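Tundik 2 review: the two-arm planner I keep coming back to

I've been using Tundik since April, and I've now gone back and forth with it long enough to have opinions. Quick version for the impatient: buy it if you run two arms and handle anything floppy, skip it if you only do boxes and blocks.

Tundik is a planning and control package from Lolden. You give it your arm models and your camera feed, and it works out who grabs what and when, then keeps both arms out of each other's way while they do it. I came over from Flavach, which I liked a lot for single-arm work and which drove me up the wall the minute I asked it for two hands (it plans one arm, then the other, and hopes).

My main test job is putting a liner in a small trash bin. Sounds silly, I know! But a plastic bag is a mean thing to give a planner. It has no fixed shape, you can see through it, and it needs one hand to hold while the other does something useful.
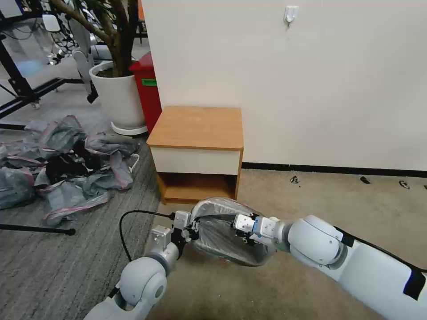
Setup and first run

The installer is one file and it went in without a fight. Calibration is a different story. The wizard walks you through 64 poses per arm, and there's no way to pause and come back, so don't start it right before lunch like I did. Once it's done you get a really nice 3D view with both arms in it, and you can drag either one around and watch the collision zones turn orange. I spent way too long playing with that.

The docs are good on the basics and thin on everything else. I found the setting for grip timeout in a forum post by Arne Ruppert, who has written more useful stuff about this program than its own manual has. Thank you, Arne.

Planning with both hands

What sold me is the hold-and-reach mode. You tell Tundik that one arm is the anchor, and it treats whatever that gripper has pinched as a soft thing that can stretch a little, then plans the free arm around it. On my machine a fresh two-arm plan takes 132 milliseconds, and a replan in the middle of a move takes 113. Flavach was never close to that for me.

It also lets you set how hard the anchor may pull. Leave that at the default and it tugs too much for thin plastic. Turn it down by half and things get a lot calmer. 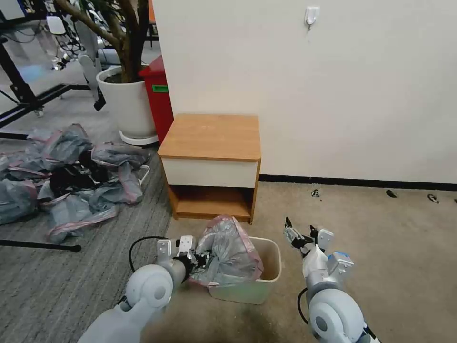 Perception is where I have complaints. The built-in segmenter was clearly raised on solid objects, and it wants every blob to have one clean outline. With the left gripper on the rim of a bag and that same bag half tucked into the bin, it has to decide where bag stops and bin starts, and the mask flickers all over the place. The pink edging is the one thing it locks onto well, so I wrote a small color filter that feeds the edge straight to the grasp picker. That took me an evening. I also had to draw a keep-out region over the heap of bags on the striped carpet, or the picker would wander over there looking for a better rim. Keep-out regions are easy to draw, at least, and they save with the task.

If you'd rather not write your own filter, the Bassey plug-in does something similar and works with Tundik out of the box. I tried the demo. It was fine, a bit slow to load, and I liked my own hack better (of course I did).

Logs and replay

I love the replay tool. Every run gets saved with the camera view, the joint paths and the planner's reasons lined up on one timeline, and you can scrub through and ask why it picked a certain grasp. The answers are in plain words too, stuff like "edge too close to anchor." The catch is that the log viewer only keeps 3000 entries before it starts dropping the oldest, and a chatty task eats that up fast. Turn off the joint debug messages and you'll be okay.

A few small gripes while I'm here. The stop button in the app is tiny. Undo works in the task editor but not in the region editor. And the update I installed last month reset my speed limits to the defaults with no warning, so check those before you press go.

Four stars out of five from me. I'd give it the last one for a better segmenter and a calibration wizard with a pause button.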